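Open afternoon at Wornow

I said I would write up the visit to Wornow, and then December got away from me, so this comes later than planned. I went mostly because a reader asked whether a robot can fold laundry yet, and I didn't have a good answer. I have a slightly better one now.

Wornow is on the second floor of a former print shop near the rail yard. They open the lab to visitors a couple of times a year. You put your name on a list, they give you a sticker badge, and you are free to walk between the stations and ask questions. There were 30 spots on my list and it looked like most people came. I saw parents with kids, a few students, and a man who runs a hotel laundry and took more notes than I did.

The doors opened at 2. The first half hour was a short talk by Roxana Marulanda, who leads the cloth handling project, which they call Felis. She kept it simple. A cup or a box has one shape, and once the software knows that shape, the hard part is mostly over. A towel can lie on a table in any shape at all. Every time you touch it, it changes into another one, and the corner you wanted may now be underneath.

After the talk we moved over to the Felis station, which is two arms working over a blue table with a green backdrop behind it.

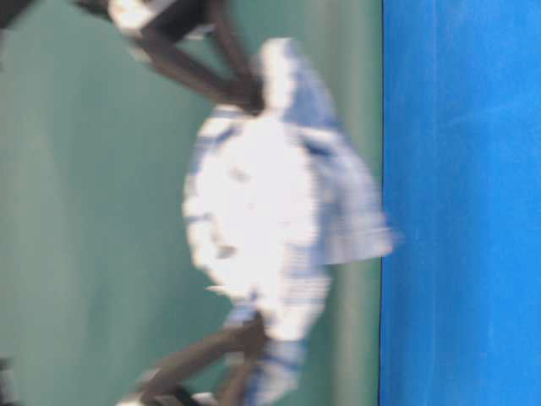
I asked Roxana why they start with towels when shirts are what people hate folding. She said a towel is honest work. It has four corners and two sides, and if the arms can't find an edge on a towel they will never find a sleeve. They also wash well, and the lab goes through a lot of them. There is a regular household washer in the hall outside, next to the coat hooks.

The arms were running under two kinds of control that afternoon. For part of the time a person was steering them, moving a pair of smaller arms by hand while the big ones copied along. For the rest of it the software was on its own. They had a lamp on the desk that was lit when no person was steering, and the kids figured out the lamp before the adults did.

With a person in charge it was quick. The operator had been doing this for 8 months and you could tell. On its own, the system was slower and stopped more. It would take hold, lift, wait, let go, and take hold somewhere else. I watched three tries in a row by the software. Two ended in a fold I would have put in my own closet. In the third it kept picking up the same bit of cloth until the operator stepped in.

A good grip is a bigger part of this than I had assumed. I had been thinking of folding as the problem, and most of what I watched was grabbing. If the fingers take too little cloth, it slips. If they take too much, two layers come up together and the fold is wrong before it starts. Roxana said they spent most of last year on this one point – how much cloth to take, and how hard to close.

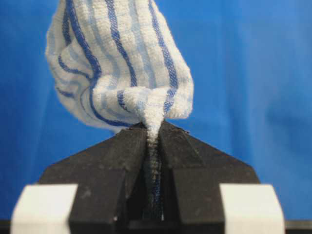

Flores asked how long it would be until he could put one of these in a hotel basement. Roxana said she wouldn't give him a year. She told him that a machine built for flat sheets would beat her arms for a long time yet, and that if he only wanted sheets done he should buy that machine. Where she thinks general arms might help is mixed loads, where the next item could be a washcloth or a bathrobe. He wrote that down too.

I liked that answer. I have been to demos where everything was two years off and had been two years off the last time I went.

There was a second station in the next room, called Povel, which sorts small parts into trays. It drew a smaller crowd. It worked every time I looked at it, and I think that is why people drifted away. I stayed for one full tray and then went back to the towels with everyone else.

They took a break at 3 for coffee, and that was the best time to ask about the hardware. One of the students wanted to know about the fingertips and got a long answer from the technician. Tips wear out. Lint gets into everything, so cleaning is part of the daily routine. He also said that cables near the hand are the part he worries about most, since they bend every time the arm does.

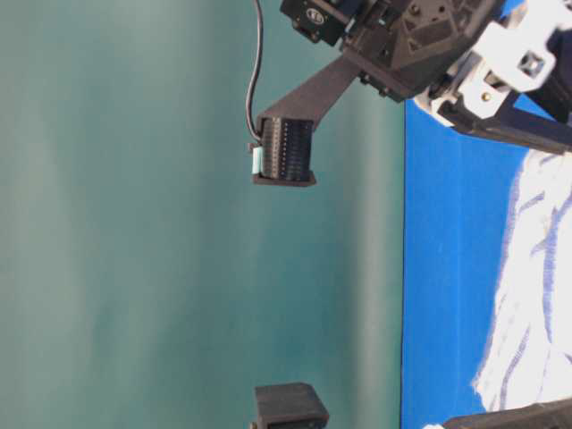 4 min read

So, can a robot fold laundry yet? From what I saw, it can fold a towel some of the time, slowly, on a table set up for it, with a person close by. That is more than I expected before I went. I would not have one at home, and I don't think the people at Wornow would tell you to.

If you want to go, the next open afternoon should be in spring. Get on the list early. Street parking is bad, so use the lot behind the rail yard and take the side stairs. Bring a jacket too – they keep the lab cold.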